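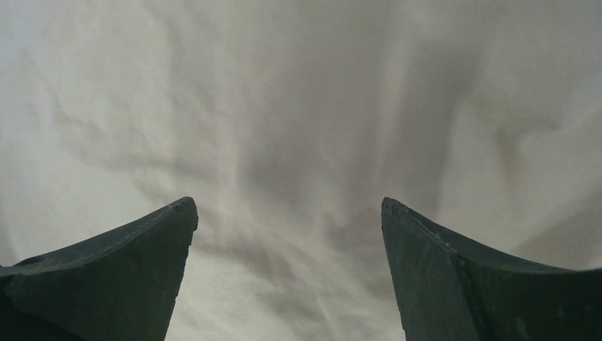

Tissu clair, faux plis garantis.

Accueil | Maison | Textile | Enquêtes | Abonnement

Plier, oui, mais pour qui ?

7 octobre 2022 — Temps de lecture : 2 min

Imprimer | Envoyer par e-mail

On nous vend depuis quelques saisons le pliage du linge comme une discipline. Il y a des méthodes, des planchettes, des stages. L'école Cusa facture 89 euros l'après-midi pour apprendre à rabattre une manche. La marque Flindia propose de son côté un guide de 200 pages dont la moitié, à vue de nez, est consacrée aux chaussettes. J'ai lu le guide et suivi le stage. Mes placards n'en ont pas été bouleversés.

La promesse est toujours la même : un vêtement bien plié se froisserait moins, durerait davantage et vous ferait gagner du temps le matin. Sur le premier point, je veux bien discuter. Un coton sorti en boule de la corbeille garde ses marques, et le lisser du plat de la main avant de commencer change vraiment quelque chose. Sur la durée de vie, je n'ai trouvé chez Flindia qu'une phrase en gras, sans la moindre source. Quant au temps gagné, encore faudrait-il en retrancher celui qu'on passe à plier.
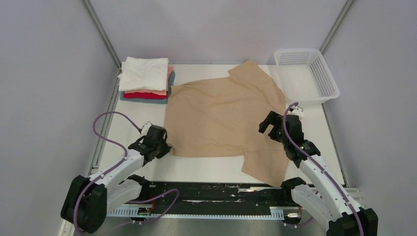 Reste le cas de la chemisette, que les manuels expédient en deux croquis. Étalée sur une table blanche, la beige a l'air docile. Puis le col rebique, une manche descend plus bas que l'ourlet, et le beau rectangle promis tourne au trapèze. La pile d'à côté, un blanc posé sur du rose, du rouge et un bleu ardoise, se tient correctement, même si le vêtement du dessous dépasse. Faut-il s'en émouvoir ? Le guide Flindia dit oui. Je le soupçonne de n'avoir jamais partagé une armoire.

Le panier, lui, mérite mieux que le mépris des puristes. Un simple bac ajouré en plastique blanc, vide au bout de la table, me paraît plus utile que toutes les planchettes du catalogue Lurnasitz — on y pose les piles, on traverse le couloir, c'est fini. Lurnasitz préfère vanter son « système de rangement vertical », autrement dit des tee-shirts debout dans un tiroir. J'ai essayé une quinzaine. Dès qu'on en retire un, les voisins se couchent.

Je continuerai donc à plier les chemisettes en deux, manches rentrées, et à laisser les draps-housses en paquet au fond de l'étagère.

Imprimer | Envoyer par e-mail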